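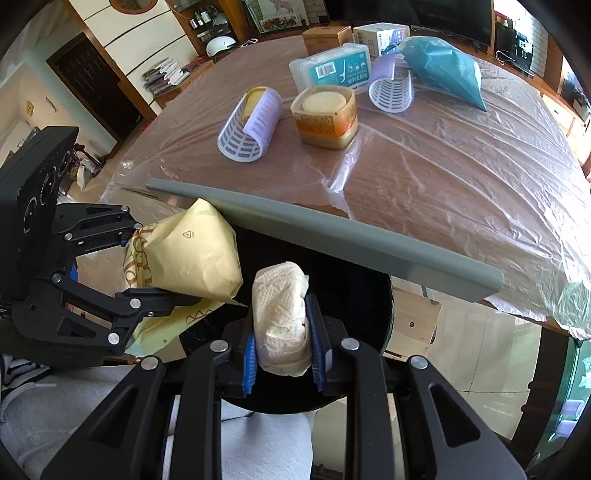 Bedcombe Hand Demo Club – Gallery

Hi, and welcome to our page of clearing-up pictures! I'm Waltraud Trummer, and I've been teaching tasks by hand for 5 months now, which mostly means I hold a pair of grippers and tidy the same table over and over. We call this one the Tatis task: pick up the trash, bring it over the bin, let go. Sounds easy. My wrists disagree.

One wad of quilted tissue in one gripper and a pale yellow paper bag in the other, both over the big black bin. I like doing two at once, but it takes practice – your left hand always wants to copy your right. Paper this crumply is fun to hold, too. Squeeze those blue ribbed pads gently and let the folds do the rest.

The tubs and boxes back on the table are part of the task as well. Every run needs a few things nearby so there's something to choose between, and we shuffle them around before starting again. I go through 8 runs, have a coffee, then go through 8 more.

Zoltán Bozsik keeps our run log and tells me we passed 1538 in December (I'd guess half of those were tissues!). He prefers driving the arms by remote from the Teleck desk and is very good at it. I'm still slow there, so I stick with the hand grippers – you feel it right away when something starts to slip.

If you'd like a turn, come by after 5 and ask for either of us. Long sleeves are a nuisance, so roll them up.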